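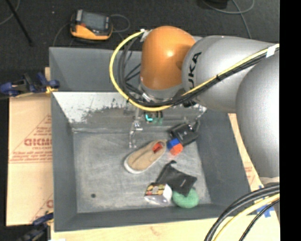
The Gorkanance household goods exchange will reopen on 16/05/2020 with new rules on how donated items are dropped off and collected. The exchange has been closed since March. Under the new system, donors will no longer hand items across the counter. They will place them in large gray bins with sloping sides, which staff will move to a back room and leave for three days before sorting.

The exchange, run by the nonprofit Ollik, takes in small household items and passes them on free of charge to families in the Gorkanance area. Last year it supplied 622 households. Kitchen items, tools and school supplies make up most of what goes out.

Opening hours will be shorter at first. Drop-off will run from 9 a.m. to noon and collection from 1 p.m. to 4 p.m., so that donors and families are not in the building at the same time. Up to 18 collection visits will be booked each afternoon. Bookings can be made by phone or at the front window, and walk-ins will not be accepted until further notice.

Ollik said 468 households were on the waiting list at the start of the month, more than twice the number before the closure. Families who had a visit canceled in March will be called first and do not need to apply again.

The exchange is asking for some items in particular. Can openers, measuring cups, flashlights, scissors and unopened packs of batteries are in short supply. Clothing, bedding, pillows and soft toys cannot be taken for now. Larger pieces such as tables and bed frames will be picked up from donors' homes later in the summer, and a date for that service has not been set.

Donors are asked to wash and dry everything before bringing it in and to keep each drop-off to what one person can carry. Glass and knives should be wrapped in newspaper and labeled. Items left outside the gate after hours will be thrown away.

The building on Chevalier Street has also had some repairs during the closure. The front steps were replaced, the side door was widened for carts, and a leak over the storage area was fixed. Homine, a local hardware store, gave 200 feet of shelving for the back room. Parking on the street side is limited to 15 minutes, and the rear lot is reserved for families collecting items.

Masks are required inside the building. The exchange plans to review its hours after the first month. A second collection session on weekday evenings is under consideration if enough staff are available.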